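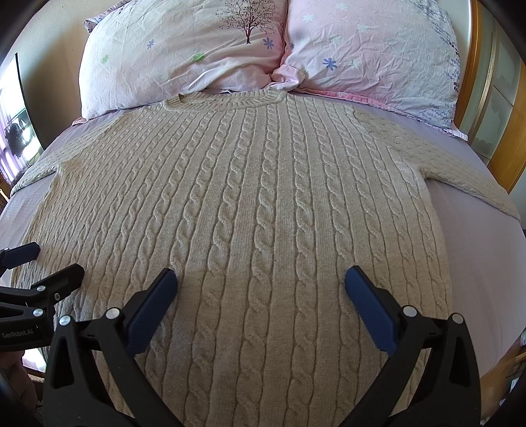 About Kolerness

Kolerness is a knitwear repair and alteration shop. We mend sweaters, cardigans, scarves, hats and blankets, by hand and by machine, and we teach people to do the simpler jobs themselves.

Viorica Ivanov opened the shop in a rented room behind a dry cleaner on Utum Street. She had spent 19 years as a linker and finisher at a knitting mill, joining collars and cuffs to sweater bodies one loop at a time. When the mill cut its finishing department she bought one of the old linking machines and took in repairs from the dry cleaner's customers. The machine is still in use. It is slow to thread and the left pedal sticks in damp weather.

Kanini Mollel joined as an apprentice and is now a partner in the business. She runs the workroom and does most of the color matching. She also set up the mail-in service, which brings in more than half of our work.

What we do

Moth holes, pulled threads, worn elbows, frayed cuffs and dropped stitches make up most of our week. We replace ribbing at the neck, hem and wrist. We shorten and lengthen sleeves, turn pullovers into cardigans, and put in zippers. We can reknit a missing section of cable or colorwork if enough of the pattern is left to copy.

We do not repair felted or badly shrunken pieces, and we no longer take crochet. For crochet we suggest asking at Bošković, two doors down, where they keep a list of people who do it at home.

Yarn

We keep 439 shades of wool, cotton and blends on cones in the back room. Much of it came from mills that were closing or changing lines. If nothing on the shelf is close enough, we can dye a small amount or take yarn from an inside seam. Older whites and creams are the hardest to match. Send the whole garment for these, because a photo will not show us the shade.

Prices and timing

A small hole starts at $19. New cuffs, collars and larger areas are priced after we have seen the piece, and we send a written quote before starting. If you decide not to go ahead, you pay only the return postage. Most repairs take three weeks. From October to January it is closer to five — please plan for that if the sweater is a gift.

Everything must be washed or dry cleaned before it reaches us. Items that arrive dirty go back.

Classes

We teach darning and basic knit repair in the front room, six people to a class. Bring something of your own with a hole in it. The spring classes finish in May and start again after the summer break. The darning looms we use are sold under the name Pilico, and we keep a few at the counter.

Finding us

The shop is at 630 Utum Street, with the entrance on the side. We close for lunch at 1 p.m. and open again at 2. Street parking is free after 4 p.m. Mail-in parcels should go to the same address with your name and phone number on a slip inside the package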